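2023年9月27日 くもり、夕方から雨

急いで書く。風呂のお湯ためてる間だけ。と思って始めるといつも長くなる。

朝、5時に目がさめた。目覚ましより先。二度寝を試みて失敗。ティカが布団の上から降りないので足がしびれた。猫は重い。夏より絶対に太った。獣医さんに行くのは来月でいいか。いや、今月中と言われてた気もする。診察券の裏に書いてあるはず。あとで見る。

米を切らしてた。朝は食パンの耳のほう、チーズのせて焼く。焦がす。こげたところを包丁で削って食べた。コーヒーは昨日の残りを温めたやつ。まずい。昨日の自分に文句を言いたい。

洗濯。天気予報は午後から雨。外に干すか中に干すか迷って、外に出して、結局昼に出かけるからまた中に入れた。この十分ほんとに無駄。タオルは廊下。廊下が通れない。タオルをくぐって一日暮らした。

午前はプリデルフの続き。第七章。今月末までに渡す約束、もう今月末じゃないか。カレンダー見て変な声が出た。

今日進んだところ。主人公の祖母が台所で豆を選りながら、死んだ妹の話をするところ。原文は一文がやたら長い。カンマでどんどんつながって、どこで息を吸ってるのかこの人。日本語にすると三つか四つに切りたくなる。でも切ると祖母の声じゃなくなる。切らないと読めない。切った。戻した。また切った。午前中ずっとそれ。最終的に二つにした。明日読んだらまた戻すと思う。

あと、豆の種類。原文はただbeansとしか書いてなくて、でも手の中でカラカラ鳴る、とある。乾いた豆だ。大きさがわからない。「豆」でいいんだけど、カラカラ、はちょっと軽すぎる。ざらざら? しゃらしゃら? 台所で小豆を出してきて実際に手で鳴らしてみた。袋あけたばっかりのやつ。しゃ、というだけ。大豆も試した。こっちのほうが近い。ころころ、に近い。でもころころだと可愛くなる。祖母は全然かわいくない人なので困る。豆を床に落とした。ティカが追いかけてたんすの下に一粒いった。あれは年末まで出てこない。

地名の表記もまだそろってない。前半と後半で長音が違う。自分でつけた表なのに自分で守ってない。そいうところを編集の人に見つかる前に直す。検索かけたら「エノニス」と「エノーニス」が混ざっていて、数えるのがこわいので数えずに全部置換した。置換したら関係ないところまで変わってないか不安になって、結局頭から見直し。エノニスは丘の名前。話の中では三回しか登らないのに、全員がしょっちゅう口にする。うちの田舎の裏山もそうだった。誰も登らないのに、天気の話になるとかならず出てくる。山に雲がかかったから傘、とか。

そういえば裏山の正式な名前を知らない。ずっと「うえの山」。母に聞いてみようと思ってメールした。返事「うえの山でしょ」。以上。役に立たない。

昼。外に出る。図書館に本を返す、郵便局、それからワナハワさんに会う。順番をまちがえて郵便局が昼休みの混雑にぶつかった。前の人が小包を四つも出していて、その全部に宛名がまだ書いてない。カウンターで書いてる。待った。切手だけなのに。シート一枚買うのに。きれいなのがあったので余計に一枚買った。鳥のやつ。使い道はない。

図書館は返すだけのつもりで、二冊借りた。屋根瓦の本と、手紙の書き方の古い本。瓦は第九章に出てくるので仕事。手紙の本は趣味。昭和の文例集で「借金を断る手紙」「借金の断りに対する返事」が並んでいるのが良かった。返事も書くのか。断られたのに。律儀。時候の挨拶も月ごとにずらっとあって、九月下旬は秋冷のなんとか。今日むし暑いんですけど。

ワナハワさん(ムワナハワ・ロティッチさん。書類だとこう。最初に聞いたときから私の耳ではワナハワで、ご本人もそれでいいと言うのでずっとそれ)とジョバーノで待ち合わせ。私が遅刻。五分。いや正直もうちょっと。先に着いて、窓際でもうケーキを食べ終わってた。

今日の話の中心は名前のこと。ワナハワさんの下のお子さんが学校で名前の由来を調べる宿題が出たらしい。で、家で親戚に電話しまくったら、伯母さんたちの言うことが全員ちがう。雨の日に生まれたから、という人と、隣の家の人の名前をもらった、という人と、お父さんが勝手に届けを出しただけ、という人。お父さん本人は覚えてない。宿題には全部書かせた、と。先生からは花まるだったそうだ。いい宿題だなあ。

私の名前の由来は画数だけ。宿題だったら一行で終わる。

それで、原文の登場人物の名前の読み方の相談。英語圏の人でもない人が何人か出てくるので、ワナハワさんに声に出して読んでもらった。本人いわく「私の国の名前じゃないから知らないよ」。それはそう。でも四か国語しゃべる人の「たぶんこう」は、私の「たぶんこう」より何倍もいい。アクセントの位置、書きとめた。カタカナにするとアクセントは消えるんだけど。消えるけど知っておきたい。頭の中で音が鳴ってないと訳文のリズムが決まらない。これは人に説明するとたいてい変な顔をされるところ。ワナハワさんはうなずいてた。たぶんケーキのおかわりのことを考えてたと思う。

ジョバーノ、値上げしてた。コーヒーが400円になった。七月に来たときはまだ前の値段だった。まあ、しかたない。豆も牛乳も上がってる。でもクッキーが小さくなったのは言わせてほしい。前はソーサーからはみ出てた。

帰り、降り出した。傘なし。朝くもってたのに持って出ない私。駅前の軒下を伝って走って、借りた本だけは服の中に入れて死守した。瓦の本が重いかった。角が脇腹にささる。

帰ったら宅配の不在票。再配達の電話、番号を打つやつ、途中で一桁まちがえてやり直し、二回目は部屋番号まで聞かれて、2103って押したら「確認できません」。合ってるんですけど。住んでるんですけど。三回目で通った。何がちがったのか不明。明日の午前に来る。中身に心当たりがない。何か注文したっけ。

夕方もう一回プリデルフ。祖母の場面はさわらないと決めて、次の節へ。市場の場面は早い。売り声は好きなので早い。「安いよ」を使わずに安さを言う、というのを勝手に自分に課していて、今日は二つできた。ひとつは気に入ってる。もうひとつは夜中に見たら消すやつ。

机で手書きもする。紙に名前を書いて、並べて、声に出す。画面だと同じ字に見えるものが、手で書くと長い短いが体でわかる。小さい紙がいい。大きいノートだとすぐ関係ない買い物メモが混ざるので(先週の登場人物表に「ねぎ」が入ってた。ねぎという人がいるみたいになってた)。 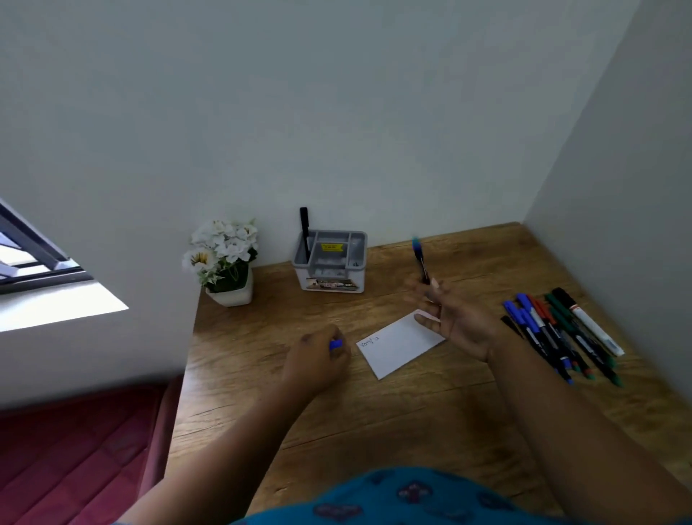
机。青いペンと白いカード、手書きの字すこし。

字が年々ひどい。自分で書いた「ラ」と「う」が区別つかない。昨日の紙を見返したら、誰だこの人、というのが一人いた。原文を二十ページさかのぼって、いない。いないんだよ。五分考えて、人名じゃなくて「あらう」だった。洗い物のメモ。ねぎの次はあらう。だめだ。

手書きの話で思い出したけど、祖父は何でもカレンダーの裏に書く人だった。漬物の塩の量、孫の身長、相撲の星取り。全部同じ鉛筆で同じ大きさ。亡くなったあと束になって出てきて、母は捨てようとして、私がもらった。押入れの上の段にある。たまに出して読む。漬物の塩と私の身長が同じ行にあったりして、なんとも。あれ、訳したらどうなるんだろう。訳しようがないか。字の傾きとか。消しゴムのかけ方とか。

プリデルフの祖母に口調をつけるとき、たぶんずっと祖父をちょっと借りてる。祖母なのに。語尾を全部言わない感じ。「だから言うたろ」の「ろ」が消えかけてるあの感じ。方言にはしない。しないけど、しないまま匂いだけ残せないか。今日の豆のところ、そこで詰まってたのかもしれない。音じゃなくて、祖母が豆を見てないことのほうが大事だった気がする。手は豆、目は窓。原文もそうなってる。読み落としてた。

直した。擬音を取った。「豆が手の中で鳴った」だけ。弱いか。でも読むと祖母がいる。今日はこれでいい。

夜ごはん、うどん。卵が最後の一個。ねぎ、あった。ちゃんと買ってた。登場人物表のおかげ。食べながら手紙の文例集を読む。「引越しの通知が遅れたことを詫びる手紙」に、暑い盛りに移ったのに秋になってしまい、というのがあって、胸が痛い。私まだ出してない。七月に引っ越したのに。鳥の切手、使い道あった。シート一枚で足りるのか。足りないと思う。もう一枚買っとけばよかった。郵便局にまた行くのか。あの列に。

文面はどうしよう。文例集のままだと、ますます御健勝のことと、とかになって、ワナハワさんに送ったらぜったい笑われる。いや、ワナハワさんには今日会ったんだから住所は口で言えばよかった。言うの忘れた。あんなに名前の話をして。

電話、妹から。長い。職場の話と、冷蔵庫の話。冷蔵庫が鳴くらしい。ぶーんじゃなくて、キュッと鳴く、とのこと。修理か買い替えかで、私に聞かれてもわからない。録音を送ってきた。たしかにキュッ。ティカが反応して電話のまわりをぐるぐる。三回再生して三回ともぐるぐるした。妹に言ったら笑ってやっと切れた。

明日やること
- 午前、荷物受け取り(寝坊しない)
- 第七章、残り。祖母はさわらない
- 米
- 地名の表、印刷して壁に貼る
- 診察券の裏を見る
- 引越しのはがき、せめて宛名を書く人を決める
- 瓦の本、鬼瓦のところだけ先に

タオルまだ湿ってる。廊下が川辺みたいなにおい。扇風機をあててるけど首振りが壊れていて片側だけ乾く。左のタオルはぱりぱり、右はだめ。入れ替えた。

書いてる間に400字近くうどんと冷蔵庫に使った気がする。第七章もこの速さで進め。

あ、お湯。止めてない。あふれてる音がする。

追記。あふれてた。ティカは洗濯機の上に避難。マットまでびしょびしょで、干すところがもうない。寝る。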